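Breranano Museum Learning Pages
For readers aged 8 to 11

Why Do We See Colours?

Colour is part of everyday life. It helps people to find ripe fruit, to cross the road safely and to tell one coat from another on a crowded set of pegs. Most of the time we do not think about it. This page explains what colour is, where it comes from and how the eye and the brain work together to see it.

Words in this page that may be new to you are explained in the word list at the end.

It starts with light

Without light there is no colour to see. If you wake in the middle of the night, your room may look grey or black. The curtains are the same curtains, and the paint on the walls has not changed. There is too little light for the part of your eye that sees colour to do its work.

Daylight looks white, or has no colour that we notice. It is really a mixture of many colours. You can see them spread out in a rainbow, which appears when sunlight passes through drops of water in the air. Each drop bends the light. Red light bends the least and violet light bends the most, so the colours fan out and form bands across the sky.

People often list seven colours in the rainbow: red, orange, yellow, green, blue, indigo and violet. There are no lines between them. Each one fades gently into the next, and other people in other parts of the world have divided the rainbow into a different number of colours.

Light travels in waves

Scientists describe light as a wave. The distance from the top of one wave to the top of the next is called the wavelength. Light waves are very small and are measured in nanometres. There are one million nanometres in a single millimetre.

Violet light has a wavelength close to 400 nanometres. Red light has longer waves, and green light lies between the two. There are also kinds of light that human eyes cannot see at all. A wavelength of 990 nanometres is called infrared, which means "below red". Many television remote controls send their signals in infrared, so you do not see anything leave the remote when you press a button.

Why is a tomato red?

When white light falls on an object, some of it is soaked up. We say that this light is absorbed. The rest bounces off, and we say that it is reflected. The colour you see depends mostly on the light that is reflected into your eyes.

The skin of a ripe tomato absorbs most of the blue and green light that reaches it and reflects the red. A leaf absorbs a great deal of red and blue light and reflects more of the green. A white plate reflects nearly all the colours together. A piece of coal absorbs nearly all of them and reflects very little.

The substances that absorb some colours and reflect others are called pigments. They are found in paint, in ink, in flower petals and in your own skin and hair.
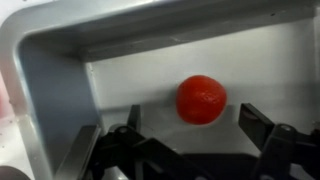 Why do shiny red things often have a pale spot on them?

A smooth surface reflects some light straight off the top, before the pigment has had a chance to absorb any of it. That light keeps the colour of the lamp or the sky it came from, and it shows as a pale patch called a highlight. A rough surface scatters the light in every direction, so its highlights are faint or missing.

Inside the eye

Light enters the eye through the pupil, the dark opening in the middle. It passes through a clear lens and lands on the retina, a thin layer at the back of the eye. The retina contains millions of tiny cells that respond to light.

There are two main kinds. Rods work well in dim light but do not tell us about colour. Cones need brighter light, and these are the cells that make colour vision possible. Most people have three types of cone. One responds most strongly to short waves, one to medium waves and one to long waves.

The cells send signals along a nerve to the brain. The brain compares the signals from the three types of cone and works out the colour. When the medium and long cones both send strong signals and the short cones send very little, you see yellow.

Does everybody see the same colours?

Some people are born with cones that work in a different way. They may find it hard to tell red from green, or, less often, blue from yellow. This is called colour vision deficiency, although many people know it as colour blindness. It is more common in boys than in girls. Most people who have it see plenty of colours and live with it very well. It is helpful when maps, charts and games use patterns or labels as well as colours.

Animals see in different ways too. Dogs have two types of cone and see mainly blues and yellows. Bees can see ultraviolet light, which has shorter waves than violet, and some flowers have ultraviolet markings that guide bees towards the nectar.

Try it yourself: tired colours

You will need a sheet of white paper, a red felt-tip pen and a clock or watch.

Draw a circle in the middle of one half of the paper and colour it in evenly. Leave the other half blank. Sit in a well-lit room and look steadily at the circle for half a minute. Then look at the blank half.

You should see a pale blue-green circle on the white paper. The cones that respond most to red have become less sensitive. For a few moments the other cones send stronger signals than they do, and the brain reads this as blue-green. Please do not try this with a bright lamp, and never look directly at the Sun.

Word list

Absorb: to soak up.
Cone: a cell in the eye that responds to colour.
Infrared: light with waves too long for people to see.
Pigment: a substance that gives a thing its colour.
Reflect: to bounce back.
Retina: the layer at the back of the eye that senses light.
Ultraviolet: light with waves too short for people to see.
Wavelength: the distance between the tops of two waves.

Visiting with your school

The Light and Colour Gallery is on the first floor of the Cordero Building. Classes may book a morning session in the Rollska Room, where pupils can mix coloured lights and use a prism. Teachers should ask for Learning Sheet 191 when booking.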